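Against the Floor That Talks

Ever since I moved into a rented apartment in this country, I have had an opinion about floors, and my friends have heard it too many times. So I put it in writing, and then maybe I will be quiet.

In the house where I grew up, the floor was a thing you used all day. We ate near it, we played on it, my mother sorted rice on a cloth on it. Shoes stayed at the door. A floor was clean or it was not clean, and there was no third possibility. It did not need to be interesting.

When I was searching for a place last October, I visited a building called Ashour, and the agent was very proud of the flooring. She said it had character. By character she meant that the boards were made to look old, with darker streaks and pale patches, and on some of them there were words. I did not understand it. I asked her if the words were left from something, and she laughed in a kind way and told me it was the style.

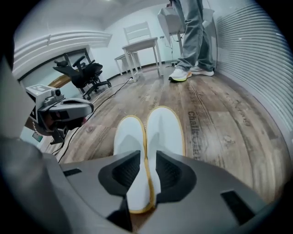

My complaint against this style begins with the reading. A person who can read cannot stop reading. Look at planks like these for one minute and you will see what I mean: faded letters on one board, a word that starts with "Chall" on another, then on the next something that seems to finish in "ing", and your head starts to complete them. Challenge? Challenging what? I learned English as an adult, and I still read every cereal box to the end, so for me this is worse. I go to the kitchen for a glass of water and I come back with half of a word.

The second complaint is about dirt. Brown and tan with a strong grain is a color that forgives everything, and sellers say this as praise. I think it is a problem. On the gray tiles in my old kitchen, I saw each crumb and I swept it. On a floor that is already drawn with stains, the real stain can live for weeks. I once spent a good part of an evening rubbing at a mark near the window before I understood it was printed.

There is also the question of honesty, and here I know I am becoming too serious. A worn patch in a floor should come from wearing. In my grandfather's shop the boards were low in front of the counter, in the place where customers stood, and you could feel it with your foot. A worn patch that arrives new in a box has no customers in it. When I asked for a price at Grerberg, a flooring store not far from me, the plain boards for my two rooms came to 800 dollars and the ones with lettering to 849. So the fake history costs 49 dollars, and I suppose it is not much for a history.

I must be fair and say what is good. These floors are warm to look at. They do not show scratches from chairs. And a room in which people really live covers them quickly - a pair of slippers left in the middle, a cable going to the wall, and already half of the words have disappeared. I have noticed that I mind the lettering less in a messy room than in a tidy one. After I tidy, there is nothing left to look at except the floor, and it begins talking again.

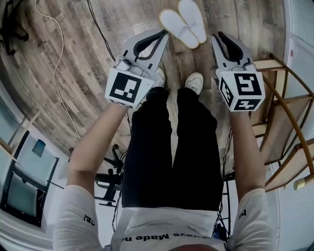

Mehrangiz Kermani, to whom I read the first half of this essay on the telephone, thinks I have the whole matter backwards. In her opinion a floor is the largest thing you own and the one you look at least, so why not let it have a little fun? She has lived with printed planks for years, she told me, and she could not say one word that is written on them. She also said that my grandfather, if he could have bought a new floor that already looked tired, would have bought it the same afternoon and saved himself the worry about the first scratch.

This last point I have carried with me for several days. It is possible. He was a practical man, and he kept the plastic on his car seats until he sold the car.

Still, when my lease is finished I will ask for plain boards, or I will put down a big rug. I have already measured for it. The one I like at Lulico is dark blue, without pattern, and I checked both sides for writing.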